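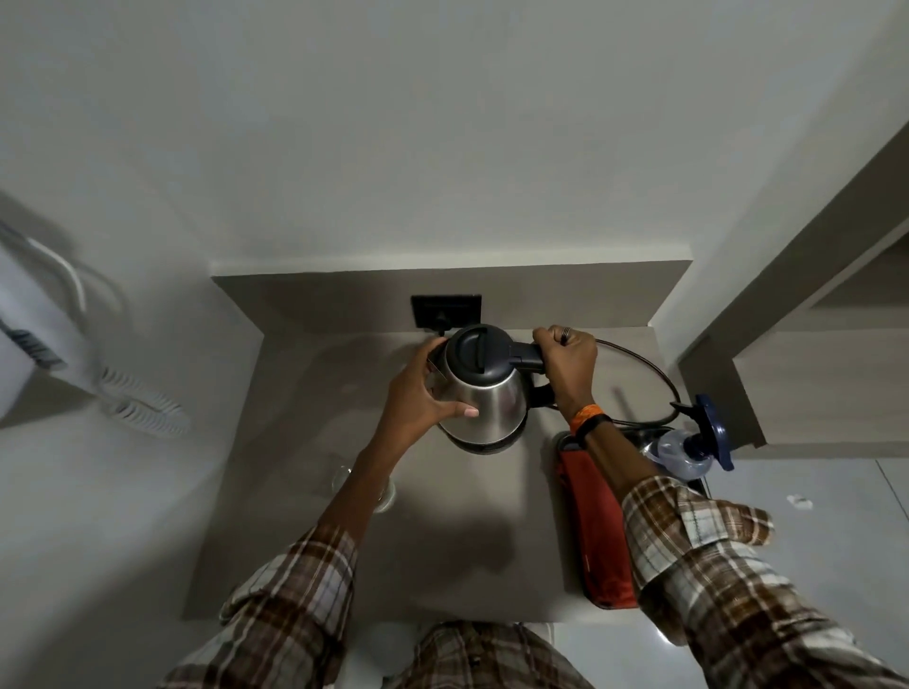 Both hands on the kettle, one on the handle.

Rovow 3 for Android -- release notes and README

Rovow is a reminder app that fires by place instead of by clock. You draw a zone on the map, attach a note to it, and the phone shows the note when you enter or leave. This file covers the current beta, code name Jarkholm.

What changed
Leaving a zone now counts as an event of its own. Earlier builds only noticed arrivals.
Zones can be as small as 60 metres across. The old minimum was 100.
Notes can be muted until a set time of day, or until Friday if you use the weekly view.
The widget no longer loses its text when the phone restarts.
Sharing a zone sends a plain link. The other person does not need an account to open it.

Requirements
A phone with location services and a data connection for the first map download. After that the maps are read from storage. Tablets without GPS will install the app but can only use Wi-Fi zones.

Installing
Remove any Nullum build first. Nullum kept its notes in a different file format and the two will not run side by side. Export your notes from the Nullum settings page, install Rovow, then choose Import on the first screen. Muted notes come across as active -- check them before you go out.

Settings worth knowing
poll_interval: minutes between location checks when the phone is still. Default 10. Lower values use more battery.
max_notes: default 3000. The list view gets slow well before that on older phones.
exit_delay: seconds to wait before a departure is accepted. Raise this if you live near the edge of your own zone and keep getting the same note twice.
map_source: leave this alone unless you run your own tile server.

Known problems
Check-ins made in flight mode are saved but carry the time of the next connection.
The Estrella theme draws white text on pale yellow in the share window. A fix is planned for July.
Two zones that overlap completely will fire in the order they were made, and there is no way to change this yet.

Reporting
Send the log from Settings, Help, Export log. Logs contain zone names but no coordinates. Angelica Villanueva looks after the Android branch and merges fixes for it.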